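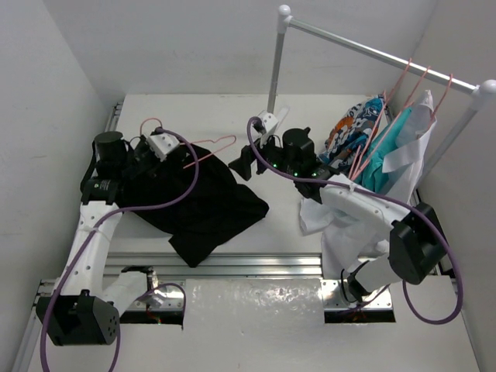

The robotics club's two arms with a black garment and a pink hanger, and the rail at the right.

Robotics club: the laundry term

2018-09-05

Members who have been away for the summer may like to know that the club has spent it hanging up clothes. We had meant to spend it building something with wheels. That was the plan voted through in March, with a show of hands and a drawing of the wheels, and the drawing is still on the cupboard door for anyone who wants to visit it.

What changed our minds was the Garach Cup. The organisers put out this year's task list in the spring, and between "sort the recycling" and "pour a drink" (we tried pouring in 2016 and the floor remembers) was a line reading "take a garment, put it on a hanger, put the hanger on a rail". It carries more points than anything else on the sheet. We took that as generosity. We now take it as a warning.

A block of wood is a very considerate thing to hand to a robot. It stays the shape it was when you last looked at it. A shirt has no such manners. Pick it up by the shoulder and the other shoulder goes off somewhere private, and the sleeve you were relying on is now underneath. Most of us had never given much thought to how we hang up a shirt, and in several cases it came out during discussion that we don't.

The arms are driven by hand for now. One member steers the pair through the whole job while the computer keeps a record of every movement and of what the cameras on the grippers saw. When there are enough good runs, the computer is given the lot and asked to have a go by itself. By the end of August we had 372 recorded runs, of which 168 were judged good enough to keep. The rest include a fair number in which the hanger went in beautifully and the garment stayed on the table.

The Nundness team, who won last year, told us over a very civil cup of tea that they had recorded more than 2,000. They did not say how many were good, and we were too proud to ask.

Some things we have learned, for the benefit of whoever takes this on after us:

Dark clothes are harder than pale ones. Black grippers over black cloth make for a trying afternoon at the screen, and the driver ends up steering by faith. We have kept the black garment in the set all the same, as the Cup rules let the judges choose the colour and judges are like that.

Wire hangers are better than the chunky plastic sort, which the grippers held like a bar of soap. Ours are pink. They came from the charity shop in Pladden and pink was what there was.

Cables need tying to the arms with a bit of slack left at the joints. Our first attempt had no slack, and the first big reach of the day unplugged a camera. The second attempt had a great deal of slack. The present arrangement is somewhere between the two and is not to be improved by anybody without asking.

Two arms don't share a hanger well. Left holds, right tucks, and they swap only when the hanger is through both shoulders. We wrote this on the whiteboard in capitals after a tug of war that neither side won – the hanger came out of it looking like a coat hook.

The Mulcahy Fund has kindly agreed to pay our entry fee again, and asked in return for a short report on what the students are learning. We have said patience. A longer draft is in progress.

As for the wheels, they are back on the list for next year, along with a proposal for socks which has been noted.

New members are welcome from the first week of term, and you don't need to have touched a robot before. We run sessions in the workshop at 7 in the evening, and a turn at the controls takes as long as it takes you to hang one garment, so bring something to read. We are also short of clothes. Anything with two shoulders will do, clean please, in an adult size and preferably something you won't want back. Patterns are welcome. No sequins, after last time.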